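girnel-align

Time alignment and episode slicing for two-handed gripper recordings. Girnel takes the left and right streams, works out how far apart their clocks have drifted, and cuts the result into episodes your policy code can load. It was written for the Venov tabletop set, so expect opinions about bowls.

Install

pip install from a checkout. There is no package index release and the name is probably taken.

Input

One folder per session, one video and one pose log per hand. Streams are expected at 30 fps. Other rates are resampled with a warning, then a second warning, in case you enjoyed the first. 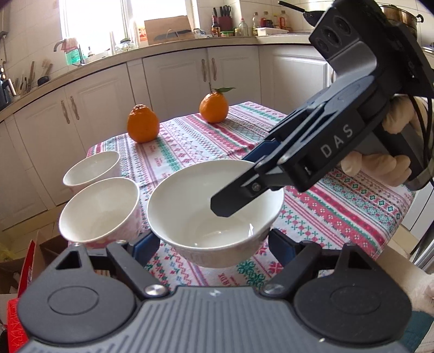 Bowl task, one hand's view with the other gripper on the right.

What it does

Sync: cross-correlates wrist motion over a window of 2000 ms. If both hands hold still for the whole window, it gives up and says so.

Slice: opens an episode when a gripper closes and ends it when both have been open for 30 frames. Glossy white rims confuse the contact estimator, so bowl sessions use the looser threshold in sisay.yaml.

Export: writes Trimano format, version 2 only. Version 1 stored left and right the other way round and we would all like to forget it.

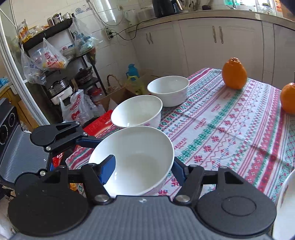 Rim grasp, bowl tilted toward the camera; second gripper at left.

Known issues

Patterned tablecloths are wonderful for visual odometry until the pattern repeats. Pose can jump by one full row of snowflakes. Run with --check-jumps.

Issue 34 (swapped hands after a pause) is still open. It was closed in November by someone optimistic.

Tests

make test. The slow ones are slow.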